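Rules for sharing a table with a robot

I've been meaning to write this one up since March, mostly for myself, because I keep getting the same question in my inbox: do you folks have a safety procedure, or do you just kind of wing it? We have a procedure. It's called the Gomlow sheet, after the Gomlow room where it first got taped to the wall, and it has grown from a half page into something people actually argue about over lunch (which I take as a good sign, most safety paperwork gets zero arguments).

So this is a tour of the parts I care about. It's not the whole sheet and it's not legal advice, and if your robot is bigger than ours, please go read the real standards that apply to it before you read me!

Where the sheet came from

We do tabletop manipulation. Arm on one side, stuff on the table, a person nearby with a laptop. The payloads are snacks and small boxes, so it's easy to get casual. You start out standing well back, and a couple of weeks later you're reaching past the wrist to fix a box that tipped over while the thing is still live.

I did exactly that. The arm was holding position, I thought it was paused, and it was in fact waiting for a network message that showed up while my hand was next to it. It moved an inch or so and stopped. I wasn't hurt, I just said a word my mother wouldn't like and then sat down for a minute. That evening I wrote the first version, nine lines long, in marker.

The current version is longer and a lot less sweary. Koven (that's our other site, they run the same arms with a different floor plan) took our sheet, rewrote half of it, and sent it back better. We've been trading edits ever since.

Holding still doesn't count as off

If I could only keep one line it would be this one. We now have three words for what an arm is doing and we try really hard to use them the same way every time. "Live" means it may move. "Held" means drives on, brakes off, software told to stay put. "Stopped" means the stop button is in and nothing in software can undo it.

Hands go near the arm in stopped. That's the rule. There's one exception, for teaching and fitting work where you need the arm to keep its pose, and for that we use held with the speed cap at 50 millimeters a second and a second person on the button. The second person does nothing else. No phone, no typing, no "I'm just going to check this log real quick."

People grumble about the second person more than anything else on the sheet. I get it, it feels like a waste of somebody's afternoon. But I've been the one on the button and I've pressed it, and I'd like to keep having somebody there when it's my turn to reach in.

Say it out loud

Before you reach, you say "reaching." You wait until you hear "stopped" or "held" back. When you're done you say "clear" and you show both hands. It feels silly for the first day, like you're playing submarine captain, and then it doesn't feel like anything.

The one tweak Koven made here is that the answer has to be the state and never just "okay." We had been saying "okay" and it can mean I heard you, or yes it's stopped, or okay as in what did you say? So now it's the state or silence, and silence means keep your hands to yourself.

Keep the table boring

Tables attract stuff. Coffee, tape, someone's keys, the mug with all the hex keys in it. Every extra thing is one more object that can snag a cable or get pushed off onto a foot, and it's also one more thing for the planner to get confused about.

Our rule is that if it's within reach of the arm, it's either part of the task or it has a reason you could say out loud to a stranger. Laptops are the hard case. You want to see your log and watch the hand at the same time, so the laptop creeps closer and closer until you're basically working inside the envelope. We don't ban it. The sheet says that a laptop on the arm's table means the person behind it follows the reaching rules the entire time, as if their hands were already in there. Because, well, they are.

Objects for a task go in a tray or come back to a tray. I'm a big fan of plain cardboard dividers for this. They're cheap, they give when something hits them, and when a compartment gets crushed you throw the tray away and don't feel bad about it. 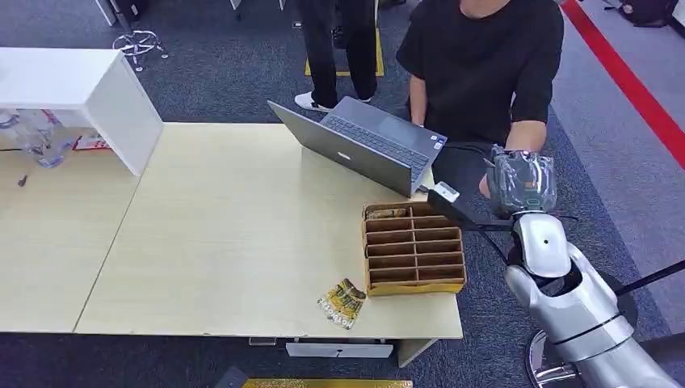
Covers, cables, and other things that flap

Anything you put on a hand or a wrist that it didn't ship with gets its own check. That includes plastic wrap, sleeves, tape, and whatever sensor you bolted on at the last minute. We ask the same stuff each time. Can it slip down over a joint? Can you still see the status light through it? If it tears, where does the loose bit go?

We used to do this check only when a cover was new. Then the Holzer sleeves came in (a fabric thing we tried for a while, nice idea, wrong size) and they were fine on the first run and bunched up at the wrist by run ten. So now it's at the start of every session, and again after anybody takes a break longer than a bathroom trip.

Cables are the same story but duller. Move the arm slowly by hand through its whole range with the cable on, look at it from both sides, and leave more slack than looks tidy. I know a tight cable looks professional. I don't care anymore - I've replaced too many connectors.

The floor counts too

I resisted this one, I'll admit it. Floor markings seemed like a warehouse thing, not something for a room with carpet and office chairs in it. But people wander. They come over to look, they stand there chatting, and they don't know how far the arm can go.

So mark it, and then tell visitors what the mark means, because tape on its own is just decoration. Ours says nothing to anyone until somebody explains it. Bags go against a wall, chairs get pushed in. If you're tending an arm you should be able to step straight back without looking behind you, and I'd really encourage you to try it once, on purpose, before you start. I found a power strip that way. With my heel.

Write down the dumb ones

We keep a log called Ulter, which is just a shared spreadsheet with a fancy name. It has 126 entries in it right now, and hardly any of them are what you'd call an incident. Most are things like "forgot to say clear" or "cover touching joint, noticed before start" or "button was behind the monitor again."

That last one showed up often enough that we finally screwed a bracket to the table leg and put the button there. It took up to ten minutes, depending on who you ask, and we'd been living with it for months.

Nobody gets in trouble for an entry. If you use the log to yell at people even once, you'll have a very clean log and no idea what's going on in your own lab.

Stuff we still haven't settled

Gloves, for one. Half of us think they help and half of us think they're one more thing to get caught, and the sheet currently says "ask," which isn't much of a rule. Also headphones. I say never, some very reasonable people say one ear is fine, and we go back and forth.

The other open one is how long a person should be on the button before swapping. We've been doing twenty minutes, Koven does thirty, and neither of us has a great argument for our number. If your group has tried something and kept notes on it, leave me a comment, I'd love to read it.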